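**Manual for a Manninen towing winch?**

**dritside31:** Looking for the parts catalogue for the glider club's Manninen winch. Page 6 of my scan is missing – it has the drum brake.

**tozkan:** Trustby sells a reprint.

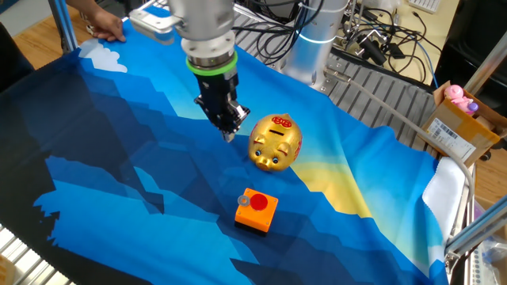 *Gold piggy bank, blue eyes*

**hangar_rat:** Don't bother, the reprint leaves out the brake.

**tozkan:** Mine's listed with it, part 2096.

**hangar_rat:** Different edition, then. I'll scan my page 6 tonight.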